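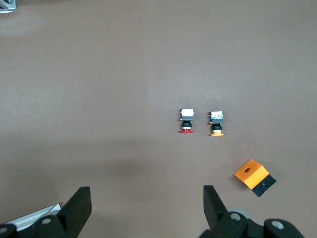
Tuesday, bench notes, switch refurb for the Tundis panel.

Really pleased with how the Aseo push-buttons are coming along! I thought the contact blocks would be the miserable part of this job and they're turning out to be the nicest bit. Had two of them side by side on the bench with the blocks at the top, and laid out like that it's so easy to compare them. Same dark grey body, same little brass terminal pin on the left, and the white block on the right-hand one has bluish markings on its face. The red cap on the left one goes on the stop position, so that's spoken for.

Continuity on the first batch: 9 tested, all closing cleanly. Lead resistance zeroed out before starting this time (forgot in August, had to redo the lot). Three from the Lei box felt gritty on the return stroke - took the collars off, cleaned them with a dry brush, put them back and they're lovely now. No grease. I tried grease on an old one and it went sluggish overnight.

Panel holes are still a touch tight. Opened one up with the round file and the collar drops in with a really satisfying click, so I'll do the rest the same way, going slowly.

Cycle test started at 10.40 on one of the cleaned ones, by hand, 400 presses. Stopped at 154 for tea, no missed contacts so far. Will pick up from there after lunch.

To do:
- finish the presses
- label both leads BEFORE they go in the panel
- ask Horkutness if they have more spare blocks, same type
- deburr the filed hole, the back edge is sharp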